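The Blocks on the Board
27/04/2026
378 shares | 61 comments

Plain wooden blocks are supposed to be the toy you can't get wrong. They don't need batteries, they don't talk, and grandparents approve of them. So when small-batch sets started turning up at prices that would have bought a bicycle when I was a kid, I wanted to know what the extra money was for.

The sales talk is easy to find. Skimatier, which sells by mail out of a converted feed store, says its blocks "invite deeper play." Prelteck prefers "shape literacy." Estaline goes furthest and promises a child who will "think in solids," a phrase I have read many times now without getting any closer to what it means. All of them charge more for fewer pieces. The cheapest set I looked at came with 9 blocks and a cotton bag, and the bag was the better made of the two.

I have been around enough preschool floors to be suspicious of this. Children line blocks up, knock them down, put them in a saucepan and forget them. A cube that cost a lot goes under the couch as fast as one that cost a little. Ask a four-year-old what she is building and the answer is usually a house or a dog, sometimes both.

The odd shapes are where the claims get thickest. Stars, especially. Every premium catalog has stars now, and they photograph very well. As building material they are a nuisance. Lay one flat and you can put something on top of it. Stand it on its points and you have a fight on your hands. Ruawai, the only maker that answered my questions in full sentences, told me the star is its best seller and also the piece parents most often ask to swap for another cube. I believe both halves of that.

Then there is the surface. Two of the four companies now sell a play board to go with the blocks, and at first I put it down as the most shameless upsell of the lot. A floor is free. I've softened a little. Carpet really is terrible for building, and a flat piece of pale wood gives a wobbly tower a fair chance. It also makes the colors easier to see, for whatever that is worth at cleanup time.

Whether it needs to be maple is another matter. Maple is hard and it is handsome – the faint wavy grain does a lot of the selling – but a child stacking a star on a cylinder is not admiring the grain. Planks have seams, too, and seams are where the cracker crumbs go. 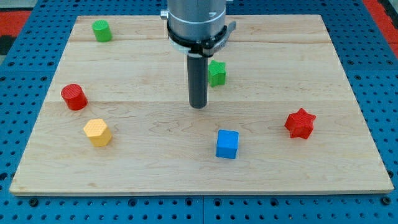 What six pieces can do

Take two cylinders, two stars, a hexagonal block and a cube, and spread them over a board of light maple planks. It's a pretty handful. It is also a very short tower, and I'd want to hear a good argument before paying a premium for it.

The makers have one ready: fewer pieces, more imagination. Maybe. I notice they never apply it to the price. My own guess is that a small mixed set holds up as a sorting game for a while, and then somebody wants to build a garage and runs out of cubes.

If you have the money and like the look of the thing, buy the board and skip the stars. Otherwise, a big tub of secondhand cubes from a yard sale will do fine, and you can wash them in the sink before supper.

61 comments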